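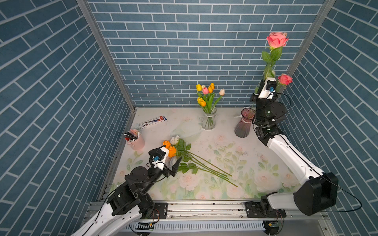 호스테드 상영모임 11월 편성 회의록

참석: 로진 라크루아(진행), 솔베이그 아르나르도티르(기록), 회원 다수
시작: 오후 7시

1. 지난 회의록 확인
수정 없이 통과. 단, 지난번에 '관객 반응이 좋았다'고 적은 문장은 근거가 없다는 지적이 있어 이번부터 그런 표현은 쓰지 않기로 함. 기록자도 동의함. 박수는 어느 영화가 끝나도 나온다.

2. 겨울 상영작 〈가리도〉
배급사 페신에서 상영본을 미리 보내와 회원들이 각자 보고 옴. 페신의 안내문은 '올해 가장 따뜻한 동행'이라고 소개하는데, 라크루아는 두 주인공이 화해하는 과정이 통째로 빠져 있다고 봄. 여관 장면에서 크게 다투고 다음 장면에서 웃으며 국수를 먹는다는 것. 아르나르도티르는 생략도 연출이라는 입장이나, 감독이 그걸 의도했는지는 자신도 잘 모르겠다고 함. 조연인 버스 기사 역의 연기에는 이견이 없었음. 음악이 지나치게 많다는 의견 여럿. 슬퍼야 할 곳마다 첼로가 먼저 나온다.

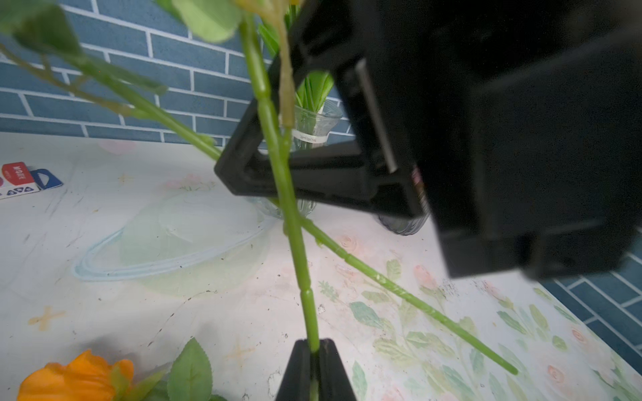
표결 결과 상영하기로 함. 찬성한 사람들도 대체로 다른 후보작이 더 나빴다는 이유를 들었음. 소개 글은 안내문을 옮기지 않고 모임에서 직접 쓰며, 초안은 라크루아가 맡음. '걸작', '감동 실화'라는 말은 넣지 않음. 실화인지도 페신에 다시 물어야 함. 안내문 앞장과 뒷장의 설명이 서로 다름.

3. 관람료
현재 8천 원인 관람료를 9천 원으로 올리자는 안. 제안 측은 대관료가 올랐다고 설명했으나 새 계약서를 본 사람이 아직 없음. 인상분으로 의자를 고친다는 계획도 함께 나왔는데, 의자 이야기는 지난번 인상 때도 나왔고 뒷줄은 그대로임. 계약서를 확인한 다음 다시 논의. 그때까지 관람료는 동결. 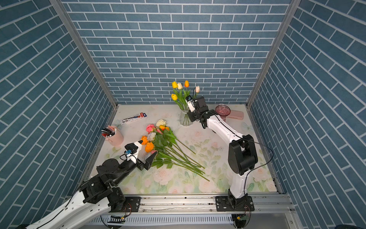
상영 후 대화 시간에 감독이 정말 오는가?
아직 확답을 받지 못했으며, 페신은 '긍정적으로 조율 중'이라는 답만 보내왔다. 확정될 때까지 포스터에는 감독 이름을 출연진 정보 외에 따로 적지 않는다.

감독이 못 올 경우 회원 대담으로 대신하자는 안이 있었음. 사회자가 줄거리를 다시 읊다가 끝난 지난번 대담을 떠올리면 안 하는 편이 낫다는 반대도 있었음. 결론 없음.

4. 자막과 상영 장비
스태틀리에서 제안한 영사기 대여 건. 견적서에는 '최대 100석 규모에 적합'이라고 되어 있으나 어떤 조건에서 잰 것인지 설명이 없음. 옆문 쪽으로 빛이 새는 우리 상영관에서도 같을지 의문. 시험 상영을 한 번 해 보고 정하자는 데 의견이 모임. 스태틀리가 시험 상영에 돈을 받겠다고 하면 이 건은 접음.

자막은 〈가리도〉 상영본 기준으로 오역이 눈에 띄었음. '형수'가 중간부터 '이모'로 바뀌어 인물 관계를 헷갈린 회원이 있었음. 아르나르도티르가 목록을 만들어 페신에 보냄. 고쳐서 다시 준다는 말은 들었지만 언제까지인지는 듣지 못함.
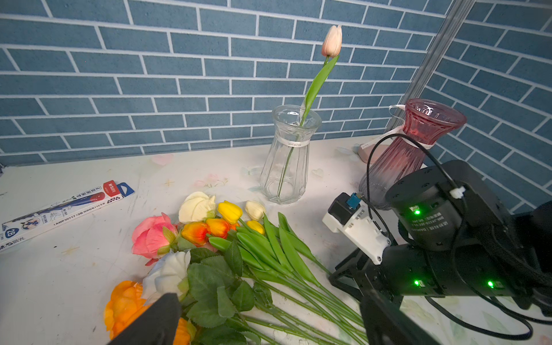
5. 홍보 전단
2,000장을 찍자는 안이 나왔으나 지난번 전단이 창고에 남아 있어 반대가 많았음. 전단을 보고 왔다는 관객을 직접 만난 회원도 없었음. 인쇄 부수는 줄이되 정확한 숫자는 도안이 나온 뒤 정함. 별점 다섯 개를 넣자는 제안은 누가 준 별점이냐는 물음에 답이 없어 철회됨.

6. 기타
- 상영 중 휴대전화 안내는 말로 하고 영상은 만들지 않음.
- 다음 회의 전까지 후보작을 끝까지 보고 올 것. 앞부분만 본 사람은 표결에서 빠짐.
- 대관 계약서 사본은 라크루아가 받아 옴.

폐회: 오후 9시
기록: 솔베이그 아르나르도티르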